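Clear desks in the Tultham office

The second-floor desks at Tultham are being set back to a plain, shared layout in June. Anyone who has worked up there over the past year knows how they have filled up. A desk that starts with a lamp and a phone ends up with three mugs, a stack of folders and somebody's spare shoes underneath. The new rule is short: at the end of the day, the top of the desk is clear except for a pen.

The pen stays out on purpose. When the front office at Budirel tried a clear desk rule last winter, people put everything away, pens included, and then spent the first part of every morning opening drawers to find one. Budirel went through 213 pens in a single quarter. Most of them came back when the drawers were emptied. One black pen per desk, left on top, is enough for signing a delivery slip or writing down a number.

Black was chosen because the Wakelon forms still have to be filled in with black ink. The scanner does not pick up blue well, and 21 forms were sent back last year for that reason alone. If you like to write in blue or green, keep your own pen in your drawer and use it for notes.
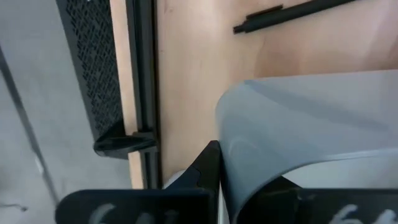

Loose papers are the harder part. Please sort them before the changeover and be strict about it. Anything with a customer's name goes in the locked cabinet by the stairs. Old drafts and printed emails go in the shredding bin. Manuals can go back on the shelf in the copy room, where there is now space for them.

Personal things are fine during the day. At night they go in your drawer or your locker. The lockers hold more than they look like they do - a winter coat, a lunch bag and a pair of boots will fit if the boots go in first. There are 100 lockers and not all of them are taken, so ask if you would like a second one.

A few words on cleaning. The wood tops do best with a soft cloth that has been wrung out well. Do not use the spray from the kitchen, as it leaves a film that pens skid on. For ink marks, a little dish soap on the cloth usually works if you get to them the same day. Older marks should be left alone and reported. Scrubbing at them with the rough side of a sponge takes off the finish, and refinishing one top costs $900.

Byung-chul Ma is keeping the list of desks and has a box of black pens at his station next to the copy room. See him if your desk is missing one, if a drawer will not lock, or if you find something that belongs to someone else. Unclaimed items will be kept on the bottom shelf of the supply closet until the end of the month.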